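Staff roles after two-arm stations are added to a packing room

Posted in Workplace and Automation by Marina Raptis, January

I supervise the kitting room at Clinia in Pinmont, where 19 employees fill zippered pouches for mail-order customers. Management intends to install two-arm robot stations on 4 of our benches. The staff have asked me what their duties will be afterward, and whether hand packers will be expected to train the equipment. I have been given no written guidance. I would be grateful for replies from sites that have completed a similar change.

Lajos Hajdu
Plulbridge site, operations

Our site made this change last year. Each station is now assigned to a named attendant, who was previously a hand packer. The attendant sets out the pouch, checks the contents, and decides when an item must be finished by hand. Soft goods remain the most difficult part of the work. A pouch does not hold its shape, and an arm that handles a carton well may need many more attempts with a zipper.

Output per bench fell during the first month. I advise you to have the hourly targets suspended in writing for that period, as ours were not, and two experienced employees asked to be transferred.

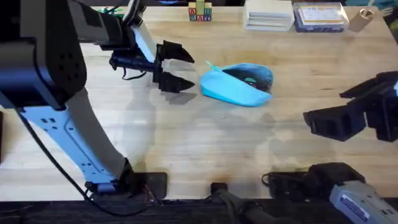
Points to settle before installation

1. Job titles and pay grade. Attendants at our site kept the packer grade for 2000 hours of service before a review. This was poorly received.
2. Authority to stop a station. Every attendant should have it, without first calling a supervisor.
3. Rotation. We limit attendance at a station to 2 hours at a time. Watching is tiring in a different way from packing.

Biljana Nedeljković

Please consult your employee handbook. Policies differ by employer.

Krum Radulović

I agree with Mr. Hajdu on rotation. I would add that the most useful notes at Akbulut came from the packers, who knew which pouches catch at the corner. Those notes should be credited to them by name and the time spent writing them should be paid.

Related items
Shift rotation for station attendants
Who signs the stop log?
Retaining hand packing skills
Pay grades after a change of duties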